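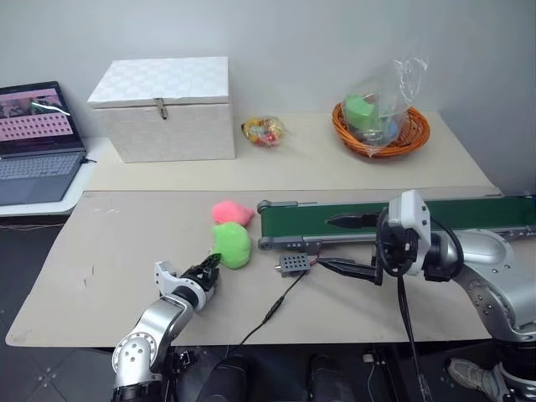
**Kadir Karakaya** 发表于十月 · 版块:工作间与杂物 · 浏览 1,000 · 回复 3

# 桌面小传送带老往一边跑,还吃毛绒玩具的毛,怎么治?

先交代一下背景,免得大家以为我在家里开机场。

我和表姐合伙做毛绒小玩具,就是那种拳头大小、软塌塌的一团,绿的粉的都有。严格来说它们各有名字,产品册上写的是“青豆”和“桃子”,但顾客一律管它们叫“那个绿的”和“那个粉的”,我们也就不挣扎了。做好以后要刷毛、检查线头、贴标签、装袋,以前是两个人面对面坐着,一个往另一个怀里扔。扔了两年,表姐说她觉得自己像个垃圾桶,于是我去 Zalewska 二手设备店淘了一条小传送带回来,绿色带面,灰色金属边,放在桌上正好。

那家店的老板拍着它说:“这玩意儿以前运过螺丝,运你那点棉花还不跟玩儿似的。”我当时觉得很有道理。现在回想,螺丝不掉毛。

症状如下:

**一、跑偏。** 刚开机的时候带子很端正,像个面试的人。跑一阵就慢慢往靠墙那侧挪,最后贴着边框走,发出一种很轻的、吱吱的、专挑你接电话时出现的声音。有一次我掐着表看,从居中到贴边用了 55 分钟。停机过一夜,第二天它还在原处靠着,毫无悔意。

**二、吃毛。** 左边那头的滚筒外面有个灰色的壳子,带子在那里拐弯。玩具上的浮毛会一点点攒进缝里,攒成一条小香肠。我用镊子掏出来过一条,绿粉相间,质地紧实,表姐问我要不要给它缝上眼睛卖掉。

**三、打滑和打滚。** 毛绒玩具太轻,带子一启动,它们不是往前走,是原地往后仰,然后翻个身,标签就压到底下去了。绿的比较敦实,还好一点;粉的偏扁一些,按理说该更稳,偏偏它最爱翻。

桌子是一张米色的,后面紧挨着一张高一点的,也是米色,像个长条架子,靠墙。传送带前头的桌面上还放着那个深灰色带孔的小方盒,线从桌子前沿垂下去。我现在的做法是把待上带的玩具先摆在传送带左端旁边,绿的挨着粉的,然后一个一个拿上去。

我试过的办法:

- 把桌腿垫高。垫了一张硬纸片,没用。垫了两张,桌子开始晃,带子照跑不误。
- 把带子拽紧。拽完它不响了,但电机开始响。
- 在边框内侧贴胶带,想着“挡一下总行吧”。胶带被带子卷走了,现在不知道在里面的哪个地方安享晚年。
- 对它好言相劝。

说明书没有。店老板说说明书“在上一任手里”,上一任的联系方式“也在上一任手里”。机身上也找不到型号,我问了好几个人,有说像 Lamix 的老款的,有说就是 Lamix 仿的,还有一位说像他岳父的跑步机。

具体想问的就这些:跑偏到底该拧哪边?毛有没有办法少进去一点,我总不能给玩具剃头吧?轻的软东西怎么才能老老实实待在带子上?另外,那个带孔的小盒子放在桌面上,跟毛绒堆得这么近,表姐看着心里发毛(她原话),我想知道要不要挪。

月底有个市集要出摊,货还差一大截。预算不多,别劝我换新的,我刚跟表姐说过这是“一次到位的投资”。

---

## 回复

### Radosław Rutkowska

拧紧就行了。带子跑偏都是松的。我家车库那条就是,拧到拧不动为止,再也没跑过。

毛的问题,不掉毛的料子有的是,换料子。

> **Kadir Karakaya** 回复:拧过了,电机开始叫。另外你家车库那条现在还在用吗?
>
> **Radosław Rutkowska** 回复:没在用了,后来轴承坏了。跟拧紧没关系。
>
> **Lucyna Szulc** 回复:……

### Lucyna Szulc

楼上的建议请当作反面教材收藏。我在 Bitetti 包装间待过好些年,每天跟比你这条长得多的带子打交道,也被它们气哭过,下面按我会动手的顺序说。

**先松回来。** 你拽得太紧了。小带子的松紧大致是这样:停机断电,用手指在带子中段往上提,能提起来一点点,松手就回去,差不多就对了。提不动是太紧,提起来能塞进一只玩具是太松。太紧的时候滚筒轴会被拉弯一丝丝,肉眼看不出来,带子看得出来,于是跑得更偏。所以你越拽它越跑,你还以为它在跟你作对。

**把那截胶带找出来。** 我说真的,别的都可以往后放。它十有八九粘在某个滚筒上了,那一小块地方就比别处粗了一层。带子会往滚筒直径大的地方爬,这一点跟直觉正相反,很多人都栽在这里。你说它总往同一侧去,我很怀疑跟胶带和毛都有关系。把两头的壳子都拆开看看,螺栓拆下来放在杯盖里,不要放在毛绒玩具旁边。我见过一颗螺栓跟着一只小熊发去了外地。

**滚筒洗干净。** 毛缠在滚筒上,效果等同于胶带。用指甲或者塑料片刮,别用刀。刮完拿布蘸一点点酒精擦,擦完等干透了再转。带子的背面也要擦,大家都只擦正面,因为正面看得见。

**再调偏。** 这时候才轮到螺丝。一般尾端滚筒左右各有一颗调节螺丝,有些机型藏在壳子里。原则是:带子往哪边跑,就把哪边稍微拉紧一点,或者把另一边稍微放松一点,让它往回走。一次只拧四分之一圈。拧完开机,让它跑上几分钟,你去喝水,回来再看。

重点是“去喝水”。跑偏的反应很慢,你拧完盯着它看,它不动,你就会再拧一点,还不动,再拧一点,然后它忽然朝另一边冲过去。我带过的新人全都犯过这个错误,有一位来回拧了一下午,下班的时候带子又回到了他早上开始的位置。

调好以后在螺丝和支架上用油性笔画一道对齐线。以后它自己松了,你一看线就知道。

**框架歪不歪也看一眼。** 把你那两张硬纸片先拿掉。拿一把尺子,从边框的一头对角量到另一头,再量另一条对角线,两个数一样才是方的。二手机器搬来搬去,边框最容易被拧成平行四边形。如果不方,松开横梁的螺丝,推正,再锁紧。这一步做完,有时候带子自己就老实了,调节螺丝连碰都不用碰。

桌腿不用再垫。桌子整体斜一点对这么轻的负载没多大影响,桌子会晃影响就大了。

**毛的问题。** 不用剃头,也不用听楼上的换料子。毛绒面料裁开以后,切口的浮毛最多,缝完翻面它们就跟出来了。所以除毛应该放在上传送带之前,你现在等于让传送带替你刷毛,它刷得还挺好,都存在滚筒里了。

我的做法:

1. 裁完的片子先装网袋,拿到门外抖。一定是门外。
2. 缝好、填好以后,用宠物梳顺着毛梳一遍。
3. 再用粘毛滚筒滚一遍。我自己用的是 Cutell 那种可以撕的,便宜的也行,就是撕的时候容易撕出螺旋形,考验涵养。
4. 然后才上带。

如果面料允许,裁之前先过一遍水,40 度,装网袋,低速脱水,浮毛会少很多。但你得先拿一小块边角试,有的料洗完手感像旧毛巾。填充好的成品就别洗了,月底前它干不了。

另外可以在滚筒壳子的进带口外面贴一条软毛刷(门缝密封用的那种),毛尖轻轻挨着带面,在毛进缝之前先拦一道。注意只能贴在固定不动的壳子上,别贴在任何会跟着带子走的地方。你已经有过一截退休的胶带了。

**那个小盒子。** 我看不见它的铭牌,不替你断定它是什么、多大功率,你自己翻过来看。但凡外壳上开了成片的孔,多半是要透气的,孔里进绒毛总归不是好事。我会把它从桌面上挪走,放到毛飞不到的地方,比如后面高一点的那张桌子的另一头,孔不要贴着墙,也不要扣着放。挪之前断电。线不够长就老老实实换合适的线,不要把中间那个接头拽得笔直,那里吃不住力。

还有,现在线从桌子前沿垂下去,正好是人站着干活的地方。围裙、袖口、膝盖,总有一样会挂上它。改从后面走,用线夹固定在桌沿底下。盒子边上能看见一点细红线,你断电以后凑近看看那里是护套缩回去了,还是本来就这么接的。如果是护套破了露出来的,先别用,找懂电的人重新接。

> **Kadir Karakaya** 回复:胶带找到了!!!在左边那头的滚筒上,绕了一圈多,外面还裹着一层粉毛,看着像个护腕。我刚才拆的时候表姐在旁边鼓掌。
>
> **Lucyna Szulc** 回复:恭喜。先别拧螺丝,原样装回去跑一阵再说。
>
> **Kadir Karakaya** 回复:装回去跑了一个多小时。还是往墙那边偏,但慢了很多,没贴边。对角线量了,不一样长。
>
> **Lucyna Szulc** 回复:那就先把框架推正。推的时候叫上你表姐,一个人推很容易推过头。
>
> **Kadir Karakaya** 回复:推正了。又拧了四分之一圈。喝了三杯水,不敢看。
>
> **Kadir Karakaya** 回复:看了。在中间。

### Przemysław Kwiatkowski

跑偏的部分 Lucyna 讲得比我清楚,我只补第三个问题,翻跟头那个,她好像气楼上气得忘了答。

我做的是布偶头套,比你的大,一样轻,一样没有自尊心,一碰就倒。

毛病出在启动太猛。玩具底部被带子带走了,上半身还留在原地怀念过去,于是后仰。能调速的话,先调到最慢再开机,走起来以后慢慢加。不能调速就别停,让带子一直慢慢走着,人往上放。放的时候手顺着带子走的方向跟一小段再松开,像扶小孩上自动扶梯。从正上方丢下去的,翻了活该(我丢过,所以有资格说)。

第二个是放法。软的东西底下都有一面最平,你得知道是哪一面。我不知道你那个粉的填得匀不匀,扁的东西如果棉花都挤在一侧,照样站不住,捏一捏就明白了。填的时候底部多塞一点,塞实,上面松一点,会稳很多。要不就干脆让它躺着走,标签朝上,谁规定桃子必须站着上班?

第三个办法最笨,也最好用:托盘。剪几块薄的硬纸板,四边折起来一点,玩具放进去,托盘上带。好处有一串:不翻,标签不会压住,绒毛大部分落在托盘里不落在带子上,到另一头还能直接端走去装袋。坏处是托盘得有人送回起点。我们这边送托盘的人是我儿子,按次收费,今年已经涨过价了。

托盘别做得跟带面一样宽,两边要留余量,不然它会蹭到金属边框,蹭着蹭着就横过来堵路。底下也别贴防滑垫,我贴过,启动的时候整个托盘抓得死死的,里面的玩具直接飞出去,比没有托盘还精彩。

在带面上喷防滑喷剂、撒松香粉之类的偏方,网上都有,我劝你别试。松香加绒毛等于毡子,到时候整条带子都会长毛,你就拥有一只很长的毛绒玩具了。

顺便说说摆放。你现在待上带的货堆在滚筒那头旁边,绿的粉的挨在一起,几只的时候没事,货多了肯定有一只滚过去蹭到拐弯的地方。拿个浅筐装着,筐沿比玩具高一点,放在离滚筒远一拳的位置。后面那张高一点的桌子可以拿来放还没梳毛的,前面只放梳过的,这样你伸手拿的时候不会搞混。我们以前没分,结果有一批头套梳了两遍,另一批一遍没梳,后者卖得更好,说是“有野性”。

每天收工前花一会儿工夫:断电,用干的软毛刷把带面从中间往两边扫,滚筒缝里用细管吸尘器吸一下。别用嘴吹,也别用气罐对着缝里喷,毛只会往更里面搬家。

> **Njål Eklund** 评论:路过问一句,那条绿粉相间的香肠最后缝眼睛了吗?
>
> **Kadir Karakaya** 回复:缝了。摆在收银盒旁边当样品,标了“非卖品”,已经有人来问价了。
>
> **Radosław Rutkowska** 评论:所以还是拧螺丝解决的嘛。
>
> **Lucyna Szulc** 回复:四分之一圈。
>
> **Kadir Karakaya** 回复:托盘做好了,用的是之前垫桌腿的那两张硬纸片,不够,又拆了个鞋盒。粉的躺着走,目前没有再翻。小盒子也挪走了,线改到后面,红线那里约了懂电的邻居来看,他看完之前先不开机,今晚我和表姐暂时恢复面对面扔。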